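Ravine House Residents' Group
Minutes of the winter meeting, 14 December 2024

Murray Whitelaw welcomed everyone and thanked those who had come out in such miserable weather, and a special thank-you went to whoever baked the ginger loaf (it was gone before we reached apologies for absence!). The minutes of the July meeting were read through and agreed, with one spelling put right.

Washrooms and soap

This took up most of the evening, and a very good-natured talk it was. Kiri Merrick reminded us that in July we had agreed to try going back to bar soap in the two shared washrooms, after so many grumbles about the pump bottles clogging. She had brought along the dish she would like us to use, and it was set out on the table with a bar in it so that everybody could have a proper look.

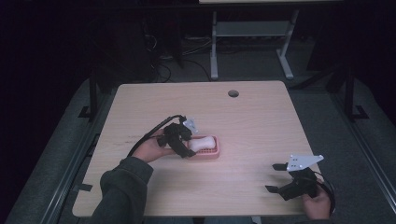
Item 3: the pink soap dish with the slotted grid, with a white bar in it.

Kiri likes the raised rim, which should stop the bar sliding off into the basin, and she feels the slots underneath will save us from that sad puddle of mush we all remember from the old saucers. Murray wondered if pink would suit the upstairs washroom, what with the green tiles, and there was a long and cheerful detour about bathroom colors of our childhoods, which the secretary has not tried to write down. In the end it was felt that pink is easy to spot and easy to keep clean, and we were happy to go ahead.

Agreed: one dish for each washroom. Kiri to buy them, and a box of plain white soap, from Ngata on her next trip into town.

Money

The balance stands at $732. The Trakel bill for the hallway heater, $440, is still to be paid out of that, and Murray will send the check this week.

Any other business

The tabletop in the meeting room has a faint brownish smudge on it. Murray will try a little baking soda on a damp cloth and report back.

Please rinse your own mugs.

Next meeting: date to be pinned up by the mailboxes once the room is confirmed.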